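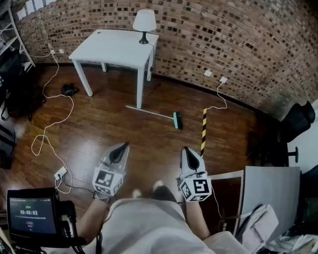
The room as it stands: floor, brick, table, lamp, brush.

Glossy wood floor with a brick wall round two sides, dust everywhere. What order do I do this in?

Posted by stuvumow in Cleaning & Floors, 122 views

I've taken on the back room at my mother's and have been told, in the tone she keeps for these occasions, that it "only needs a quick sweep". The floor is reddish-brown wooden planks with a proper shine on them, and it shows every speck from the moment the lamp goes on. Across the back and round to the right there's bare brick, the small mottled sort, with a dark skirting board along the bottom.

My trouble is the brick. I sweep the floor, admire it, go and make a cup of tea, and by the time I'm back there's a fine gritty line all along the skirting. I've done this three evenings running and I'm beginning to take it personally.

What I own: a long-handled brush with a teal head, a vacuum cleaner with a hose, a bucket, and a bottle of Prudell floor polish that was under the sink when my mother moved in. There's a small white table with a lamp on it.

So, do I start with the wall or the floor? Should the brush be anywhere near a shiny floor at all? And do I use the polish, given that the label has mostly gone? I'd like to be finished by Wednesday, when my aunt visits. She runs a finger along things.

farkas_37

Wall first. Always the wall. Dust comes down and has never to my knowledge gone up and stayed there, so every time you do the floor first you are laying out a clean sheet for the brick to shed on.

Take the table out of the room altogether. Unplug the lamp before you do, and carry the two separately, unless you enjoy buying lampshades. Then put the soft brush end on the vacuum hose and go over the brick from the top down, in strips as wide as your arm is comfortable with. Do the mortar lines slowly, they hold more than the brick does. Don't scrub. If the mortar comes away as sand when you rub it with a thumb, then what you have along the skirting is bits of wall, and no amount of sweeping will cure that. It wants repointing, or at the least a clear masonry sealer, and that's a conversation for your mother and her purse.

After the wall, wipe the top edge of the skirting with a cloth that's been wrung out hard. Leave the room alone for 40 minutes with the door shut so whatever is floating can land. Then do the floor.

On the brush: it depends on the bristles. Draw them across the back of your hand. If it's unpleasant for you it's unpleasant for the varnish, and you should keep that brush for the yard. If they're soft, carry on, but sweep along the planks and not across them, and don't press. Also, stop leaving it lying on the floor. Bristles that rest on their side take a bend and after a month you're sweeping with half a brush. Hang it up by the handle.

Finish with a barely damp flat mop, a bit at a time. You shouldn't be able to see water standing anywhere.

Leave the polish where you found it. You don't know what's on those boards already, and if it's the wrong stuff you'll get a cloudy film that takes a weekend to get off. I have had that weekend.

stunis

just vacuum it all and put a rug down. worked for me

(a rug against the wall bit I mean, not the whole room)

prudence_and_bucket

Mostly agree with farkas_37, though I wouldn't bother with a mop at all on a floor that shiny. Two microfibre cloths, one damp and one dry, on your knees, working backwards to the door. It's miserable, and you will find out which of your knees is the bad one, but there are no streaks.

As for streaks, turn the lamp on and put it low down when you check. With the light coming along the boards you'll see the lot. With the ceiling light on you'll think you've done a lovely job and your aunt will put you right.

Vinegar: somebody is bound to suggest it. Don't, it dulls some finishes over time.

stuvumow

Thank you all. Thumb test done and there was sand, so it's the mortar. Mother says it has always done that and is part of the character of the room. The bristles passed on the back of my hand, the brush has got a hook, and the Prudell has gone back under the sink to wait for the next tenant. Doing the wall tonight, floor tomorrow.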